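4.2 Wear trials of the lined mittens

The most exciting result of the whole study came from the children's mittens. We gave 80 pairs to families in Urkberg, half with the Skuteck fleece lining and half with plain wool, and asked parents to note when small hands came back cold. Over 17 days of outdoor play the fleece pairs drew far fewer complaints, and the gap was widest on windy mornings - just where we had hoped to see it!
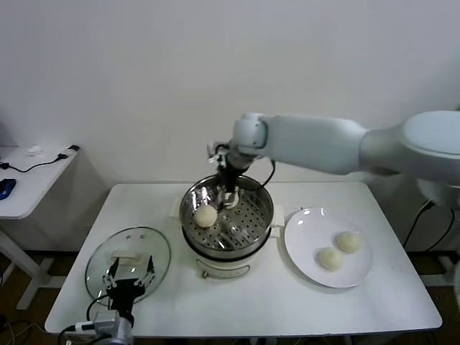

Figure 3. Steamer pot with perforated tray and a round bun.

Arvo Nurmi objected at the October meeting that parents judge warmth by the look of a mitten as much as by the feel of a hand, and that the thicker pair was bound to win. We took this seriously and repeated the trial with both linings sewn into the same Duman shell. The difference shrank a little but held up beautifully.

Cuff length mattered too. Pairs with the long Fammont cuff stayed on better during sledding, and the children liked pulling them up over their sleeves.

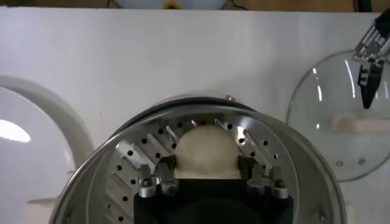 Ximena Cortés wrote back that a long cuff also traps snow against the wrist once it gets inside, and she asked for a drawstring version. We sewed 2 samples with a flat cord - they are a joy to put on - and will report on them in Section 5.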